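**Ticket 148: bench brush keeps going missing / basket keeps tipping**

Opened by: Eyerusalem Tilahun
Assigned to: Yolanda Cuadros
Site: Grenach workroom, long table
Priority: Low (raised to Medium by the person who opened it, lowered again by the person who got it)

### Reported problem

The brush for clearing the table is never where the table is. I found it on the windowsill, then in the sink, then in a drawer marked ENVELOPES. The wire basket was bought so the brush would have a home. The brush has visited.

When somebody does put it in the basket, they stand it handle up, the weight goes to one side, and the whole thing leans like it has had a long lunch. Twice now it has gone over and taken the chalk with it.

Please fix or tell me to stop caring.

### Log

**Entry 1, Yolanda.** Tried the basket against the wall. It stays up fine there. It is also now out of reach for anyone under six feet, so the brush went back to the sink. Moved the basket back.

**Entry 2, Yolanda.** Put a Geltari hook on the side of the table, the stick-on kind. The packet says to wait overnight before hanging anything. I waited overnight. The hook held until lunch, then came off with a piece of the table's paint. Please don't order the other 4.

**Entry 3, Eyerusalem.** For the record, I said screw-in.

**Entry 4, Yolanda.** For the record, the lease says no screws. Trustside owns the table and Trustside has feelings about holes.

**Entry 5, Yolanda.** Checked whether the brush itself is the trouble. The handle is long for the basket, and no amount of turning it gets the whole thing inside. Standing it on the bristles is out. We did that all through July to the last brush and it ended up with a permanent side part.

So I've stopped trying to put it in the basket and started laying it on the basket. Handle slanting out over the front rim, bristles down, nothing pressing on the tips.
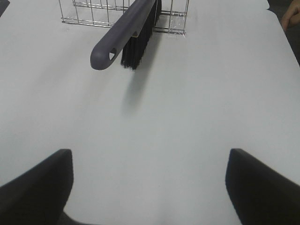 The bristles stop short of the tabletop, and the rounded end of the handle sticks out where a hand can find it. A few strands are splaying at the bottom, which I'm going to call character until the next supply order.

### Things that came up along the way

- There's a hanging hole near the end of the handle. If we ever get a hook that stays on past lunch, it can go through there.
- The Namboodiri catalog sells a brush with a shorter handle. It comes in cartons of 2,000. I've asked if they would consider one.
- The chalk now lives in a jar. It was never happy in a basket with gaps that size and I don't know who thought it would be.

### Current instructions

1. Sweep toward the end of the table with the bin.
2. Knock the brush out over the bin. The radiator doesn't count as a bin.
3. Lay it across the front rim, bristles down.
4. Leave the ENVELOPES drawer for envelopes.

### Status

**Entry 6, Eyerusalem, Oct 13, 2023.** Brush was on the basket when I came in and still there when I left. I'm suspicious but pleased. The paint chip is still on the floor by the table leg if anyone wants to glue it back before Trustside visits.

**Entry 7, Yolanda.** Leaving this open for another week. Paint chip gets its own ticket, and Eyerusalem can be assigned to that one.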